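*January 4, 2018*

So a bunch of you wrote in after my last post wanting to know how I got the bakery in Testano running without going broke in the first week. Fair enough! I've started that save over more times than I'd like to admit, and I finally have an order of doing things that works for me. I'm playing the PC version with no mods. If you're on a tablet the menus are in other places but the steps are the same.

Quick background for anyone who hasn't played: Testano is a little town-life game. You make a character, move into the valley, and pick a trade. The farm is the default and most guides cover it to death. The bakery is the odd one, and I love it.

## Before you start

Make a new save and pick **Quiet Valley** as the map. You can do this on Harbor too, but the rent on the harbor shop is brutal and the foot traffic doesn't pick up until July in game time. On the trait screen take **Early Riser** and whatever else you like. I always take Chatty because the dialogue is funny.

Don't spend anything on the character screen. You start with 600 coins, and the hats will still be there later (I know, the green one, I know).

## Step 1: Get the shop

Walk to the town hall and talk to Vutham, the clerk with the huge mustache. He'll offer you three leases. Take the one beside the well. It costs 385 coins, so yes, more than half your money gone before breakfast, but it comes with an oven already installed. The cheap lease up the hill has no oven and the oven costs more than the difference. I fell for that one on my first save and spent the whole spring selling jam.

When he asks if you want the insurance, say no for now. You can come back and add it any time before the first storm.

## Step 2: Set up the kitchen

Open build mode inside the shop (press B) and do this before you open the doors for the first time:

1. Drag the oven to the back wall. It snaps to the chimney if you get close.
2. Put the prep table one tile in front of it, facing the oven.
3. Put the sink against the left wall, next to the prep table.
4. Leave the counter where it is.
5. Save your layout with the little floppy disk button. Build mode does NOT save when you press Escape.

The sink placement matters more than you'd think. Your character has to wash up after every batch, and if the sink is across the room you lose a good chunk of the morning walking back and forth. Sumeya Worku posted a layout on the forum where the sink and the table share a corner, and it's a bit faster than mine, but the customers can get stuck behind the counter. I stick with the boring one.

## Step 3: Your first three days

Bake plain rolls. Only plain rolls! It's tempting to unlock the honey cake right away, and the game nudges you toward it with that blinking recipe card, but honey is expensive until you meet the beekeeper.

Make 12 rolls on the first morning. Any more and they go stale overnight, any fewer and you miss the after-school crowd. On day two, double it. On day three, check the chalkboard outside before you bake, and if it says "market day" make as many as you have flour for.

Price them one notch above the default. Tekle Ayele told me he goes two notches up and gets away with it, but he has Charming as a trait and I don't. With one notch I've never had anybody walk out.

## Step 4: Hire Endale

On the evening of day three, a character named Endale shows up at the well. You have to talk to him twice. The first time he only complains about the weather, and if you leave the conversation there he's gone until the next week. Talk to him again, choose "Do you need work?", and hire him for dishes.

Set his schedule like this:

- Morning: off
- Noon: washing up
- Afternoon: washing up
- Evening: sweeping

Leave his morning empty or he'll eat the stock. There's a stat for it and everything.

You'll know it's working when the dirty pan icon over the sink clears without you touching it. From then on you can bake straight through lunch, and that's where the money is. My takings went to over 600 the first week I had him, and I was burning a batch every other day.

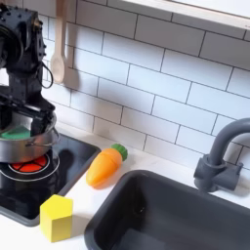 *Pot, green sponge, gripper: dish duty.*

## Step 5: Unlock Alta's recipes

Alta runs the inn and she has the good stuff: seeded loaf, plum tart, the twisty bread that sells for silly money at the winter fair. She won't talk recipes until your friendship is at two hearts, so bring her a fresh roll every day. It has to be fresh. A stale one drops you half a heart and she makes a face.

At two hearts go in after dark and pick "What's cooking?" Take the seeded loaf first. It uses flour you already buy and seeds you can pick up along the river for free.

## If something goes wrong

**The oven won't light.** You moved it off the chimney. Go back to build mode and push it against the wall until you hear the click.

**Endale is standing in the doorway doing nothing.** His path to the sink is blocked, usually by a flour sack. Move the sack, then close and reopen the shop.

**Flour is gone from the store.** Liya Yimer found that it restocks when you sleep, and napping doesn't count. Go to bed properly.

I'm working on the winter fair guide next, and Cuiping Hou has promised me her stall layout for it. If you've got a good plum tart price, leave it in the comments, I'm still guessing at mine.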